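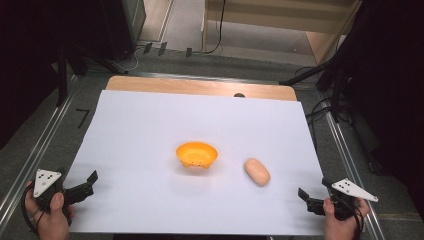 The Patience of the Potato Movers

By Lise Chan

The first thing they teach you at Zirnthorpe is how to pick up a small object badly.

I had assumed I knew how to put one thing into another thing. I have been doing it for decades, mostly with groceries. But Jaxon Chisholm, who runs the demonstration floor, handed me a pair of black grippers, one for each fist, and within a minute I had the coordination of a man wearing ski boots on his hands. You squeeze, the two fingers close, and whatever you were reaching for goes skating off in the direction of the wall.

"Slower," said Chisholm, who says this the way other people say good morning.

The idea is simple enough to fit on a napkin. You want a robot to tidy a table. You could write out instructions for every motion of every joint, which is how it used to be done and which explains why so many robots spent their careers welding the same spot on the same door. Or you could have a person do the chore while holding the robot's hands, more or less, and let the machine study the recordings until it gets the gist. The grippers have patterned markers on top so that software can work out where each one was pointing. The robot itself can be in another building. It can be in a crate. It is spared the entire experience of my learning curve.

Zirnthorpe took up the handheld method in January, after a long and expensive affair with remote control. The old rig is still there in a back room, a pair of leader arms from Celteo that you moved with your own arms while a second pair copied you across the room. Océane Dufour drove it for most of a year and speaks of it like a former landlord. There was a small delay between what she did and what the robot did, and she started waiting for things at home, too. She would reach for a light switch and pause, politely, to see if her arm was coming.

"With the remote arms, I could do the bowl task maybe three times before I needed to go stand outside," she told me. "Now I do it all morning and I only hate it after lunch."

The bowl task is the house specialty. There is a bowl, there is an object, and one is supposed to end up inside the other. Then you take it out, move everything a little, and do it again. The moving-everything-a-little part matters more than visitors expect. Put the bowl in the same place each time and you'll train a robot with a deep and unshakable faith in that one place, which will go on lowering potatoes onto it long after the bowl has left.

Each finished attempt is called an episode, a word that suggests more plot than I found. The target for the current batch is 500 per operator. The whole set stood at 1628 when I arrived and at 1643 when I left for coffee, and I would like to claim some of the difference. My own contributions were reviewed by Rongrong Xiao, who checks every recording and decides what goes in. She watched my first one twice.

"You hesitate here," she said, pointing at a stretch where I believed I had been graceful. "And here you sort of apologize to it."

Apparently this is a problem. A robot that learns from people picks up whatever people do, including the dithering. Xiao has thrown out recordings in which the operator scratched an itch with the back of a gripper, tapped the table while thinking, or nudged the bowl an inch for neatness after the job was done. One early model at Zirnthorpe acquired that last habit and kept it for weeks. It would put the object in the bowl and then give the bowl a fussy little push, like a waiter who has opinions about your water glass. The engineers traced it to a single operator, whose name I was not given, though Dufour became very interested in her shoelaces.

Using both hands makes everything harder. The right gripper goes for the object while the left stands by to steady the bowl, and in my case the left mostly wandered over to see what the fuss was. Océane Lévesque, the other Océane, has a trick: she hums. One bar for the reach, one for the lift, one for the drop. Her recordings are so even that Xiao uses them to train new people. The new people are asked to copy the woman that the robot is copying, and I found it best not to think about that for long.

I asked Chisholm whether the robots were any good yet. He thought about it.

"At this? Better than you."

My next attempt went in the bowl. Xiao kept it. Then Chisholm slid the bowl a few inches to the left, told me to go slower, and started the recording again.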